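Print this thread | E-mail this thread

1/ OK so I have been stewing on the Grivstead thing since breakfast and my group chat has asked me to please take it somewhere else. So I'm taking it to you guys. Long one. Get a snack.

2/ For anyone who missed it: Grivstead is a run of 12 cozy-ish mystery novels set in a harbor town where pretty much everybody is awful to each other in a fun way. They came out back in the eighties and nineties. My aunt had the whole set on a shelf over her dryer.

3/ Skilholm is turning them into a TV show (first season is supposed to land in April). So the publisher, Tawfik, put out shiny new paperbacks with the show's logo on the front. Normal stuff! Happens all the time! I pre-ordered the first three like the sucker I am.

4/ Then a fan sat down with the old copy of book one and the new copy of book one and read them side by side. Line by line. Over a month of evenings. And posted a list of 97 changes.

5/ The new edition doesn't mention any of them. I checked mine. Copyright page, back cover, the little "about the series" bit at the end. There's a nice paragraph on the show and zero words about the text being different from the one people have been reading for decades.

6/ You can guess what happened next. By lunchtime one side was yelling that literature is dead and the other side was yelling that anyone upset about it must be a monster. I posted ONE mild thing and got 700 replies. I sell gardening gloves for a living, people. I'm not built for 700 replies.

7/ I'm going to try to say what I think, and I'm going to be boring about it, and if you want to call me a coward or a commie you can do that in the replies with everyone else.

8/ First, some of the changes are fine. I mean it. There's a joke in chapter four of the old book about the family who runs the laundromat, and it stinks. It stank when I was 14 and I remember skipping past it with my face hot. If it's gone, I'm not going to hold a vigil.

9/ Second, a bunch of them are just odd? The harbormaster used to be "fat." Now he's "large." Later on he sits in a chair and it breaks, and that's still in there, so I'm not sure who got protected by that.

10/ A landlady who was "a sour old maid" is now "a private person." Excuse me!! She poisons two people with plum jam. She was sour! The sourness is a CLUE!

11/ The one that really got me is the ending of chapter nine. In the old book the detective says something snobby to the girl at the bakery, and the girl remembers it, and in book three she won't help him because of it. In the new one he's polite to her. So now in book three she's mad at him for no reason.

12/ (Maybe they fixed it in book three too. Mine's still in the mail. If they did, then they've taken out one of the only times in the series he has to pay for being a jerk, and I liked that part a lot.)

13/ My actual position, and I know it's not a very exciting one: go ahead and make an updated version if you want, but print it on the cover. "Revised edition." Two words. Put a note in the front telling me what kind of thing you changed and who decided.

14/ We do it for movies! Nobody loses their mind when the box says "director's cut." You can buy the long one or the short one and argue about it at parties.

15/ And please keep the old one in print. Doesn't have to be fancy. Let the libraries have it. Let me have it. I'm a grown woman and I can read a rude sentence written in 1986 and then go make a sandwich.

16/ A lot of you asked if I'm boycotting the show. No? I'm going to watch the show the minute it drops, in my robe. The people who built the sets and sewed the raincoats didn't go through chapter nine with a red pen.

17/ Also the casting fight. Ugh. I wasn't going to get into it but my mentions won't let it go. Some folks are furious that the detective in the show doesn't look how they pictured him. The books describe him maybe twice. He has "a long coat and a bad knee." I've seen the trailer. There's a long coat. There's a limp. We're good.

18/ What bugs me is the two things getting mushed together. Picking an actor for a new show is making something new. Going into a dead writer's book and swapping her sentences, then selling it with her name on it as if she wrote it that way, is a different animal. I can be happy about one and cranky about the other before I've finished my coffee.

19/ I went to the big fan weekend in Rorkcombe last year (the town that everyone says Grivstead is based on, though they'll deny it if you ask at the post office) and the mix of people there was so great. Teenagers, retired bus drivers, a whole table of nurses. They disagreed about everything. They were arguing about the jam murder in the parking lot at eleven at night and then splitting fries.

20/ I keep thinking of that table when I read the comments. Same books, same people probably, and online we're all acting like it's a custody hearing.

21/ Somebody asked what the publisher has said. Tawfik put up a short statement. It says the new texts were "gently refreshed for today's readers." I'm today's readers! I was up at 6 reading! I didn't ask for a refresh, and I'd have liked to be told I was getting one.

22/ Skilholm hasn't said anything at all, and if I worked there I'd be hiding under my desk too, so no notes. 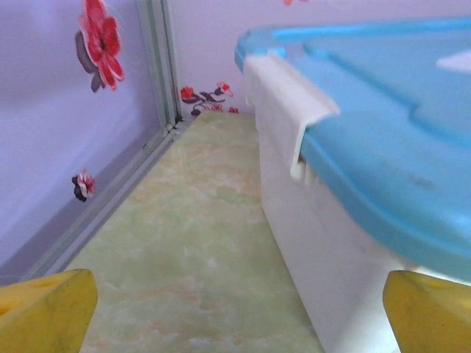 23/ A few answers to stuff in the replies before I go feed the dog.

24/ "It's only words." Friend, it's a book. Words are the whole thing. It's like telling me it's only eggs when I'm making an omelet.

25/ "You'd feel different if the joke was about you." Could be! I'm a large lady with a bad perm in my past and the books are not kind to large ladies with perms. I winced. I kept reading. Somebody else might put it down and never pick it up again and I wouldn't argue with them one bit. I just want us both to know which version we're holding.

26/ "The author would've approved." Maybe she would've. She did rewrite a chapter of book five herself for the second printing, and there's a note in the front of it, signed, explaining why. So she knew how to do it. The note's kind of funny too, she blames the typewriter.

27/ "Are my old copies worth money now?" Book one was going for $59 on the resale sites this morning and I've seen it at yard sales for a quarter, so please don't pay that. Wait a month. The fuss will move on to some other thing and the price will drop.

28/ "Which one should my kid read?" How old's the kid? If they're 10 I'd go with either and sit nearby. If they're 15 give them the old one and let them come complain to you about it. Best talks I ever had with my mom started with me being mad at a book.

29/ "Did you really read all 97?" I read the list twice. Lots of it is tiny. Commas. "Whilst" to "while." A brand of cigarettes turned into just "cigarettes." I don't think anyone should cry over the commas, though I've seen two people do it.

30/ If you want to do something other than yell, there's a contact form on the Tawfik site, way down at the bottom under the newsletter box. I wrote in and asked for a revision note in the next printing. I was polite. I used the word "please" and only one exclamation mark, and that hurt me.

31/ Book two showed up while I was typing all this, by the way. I haven't opened it. The cover's gorgeous, darn it.

32/ OK dog is staring. Muting this till tonight. Be nice to each other, or at least spell my handle right when you're not.

Replies

plumjamforever: The landlady being "a private person" made me spit out my tea. She keeps a notebook of everybody's visitors! She's the least private person in the county!

dockside_reader: Disagree with you on the harbormaster but I'm with you on the note. I teach eighth grade and half my class set is old and half is new. We got to chapter nine and the kids thought they had misprints.

quietcornerbooks: Small shop here. Customers have been asking for "the real one" and I honestly can't tell from the order sheet which I'm getting. A line on the cover would save me a lot of phone calls.

mossandmurder: I think you're going too easy on them. Changing one word without saying so is the same as changing all of them.

latebusnell77: I think you're going too HARD on them lol. It's a paperback with a cat on it.

gullsgullsgulls: Was at the Rorkcombe weekend too. Can confirm the fries.

More from this author

I rewatched the Grivstead radio plays (yes, rewatched, I stared at the speaker)
Movie theaters, please turn the lights up slower
Who gets to be mad about a remake?
The Skilholm trailer, paused every two seconds
My aunt's shelf: a thread

Print this thread | E-mail this thread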